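### 4.2 What buyers mean when they say a car is quiet

Cabin noise was the one item in the survey that everybody answered and hardly anybody answered the same way. Of the 202 owners who returned the form, most put quietness near the top of their reasons for buying. We then asked what the word meant to them. Some wrote about tires. Some wrote about the engine, including several people whose cars don't have one. An owner in Drenness defined quiet as "when the kids are at my sister's," and we coded this as Other, though there was a case for making it the main category.

The meter was less chatty. We drove 14 sedans over the same stretch of coarse pavement outside Hastesa, windows up and fans off, and took readings at the driver's ear. Price predicted the readings poorly. The two costliest cars finished in the middle of the pack, beaten by a plain family sedan with thick door seals and no ambitions. Wheel size did better as a predictor: cars on large wheels with thin sidewalls were louder at every speed we tried, and large wheels are, of course, the option buyers pay extra for.

We also ran a blind round. Passengers wore a sleep mask and rated each cabin from 1 to 12, with 12 the quietest. (Two of them fell asleep. Their scores were kept.) With the badge out of sight, the ranking followed the meter closely. Once the masks came off and the same passengers rode again, the costlier cars gained up to 4 points without getting any quieter. Door sound may explain part of this. A heavy thunk on closing seems to buy a car several miles of goodwill, and at least one sales trainer at Kárason told us he teaches staff to close the door slowly and then say nothing.

The in-cabin speech test went less smoothly. The Hokine protocol asks a passenger in the rear seat to repeat word lists read from the front, and at highway speed our readers began to shout, as people do. We dropped those runs and kept the ones at town speed, where the cars could hardly be told apart. Readers hoping for a winner will have to wait for Section 5, and may be let down there as well.

**Figure 3.** Robot arm over a dresser with a white mug (computer rendering).

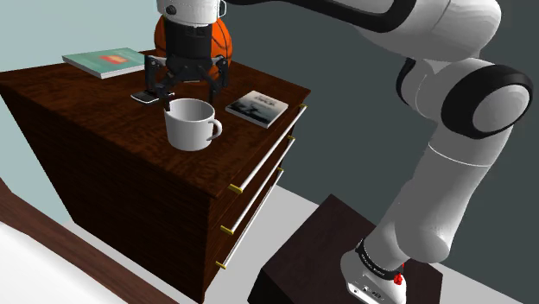
Guðlaug Ravn objected, on reading a draft of this section, that we had let the tires off too lightly: half of what we call a quiet car, she wrote, is a fresh set of tires, and the same sedan measured again after two winters would embarrass us all.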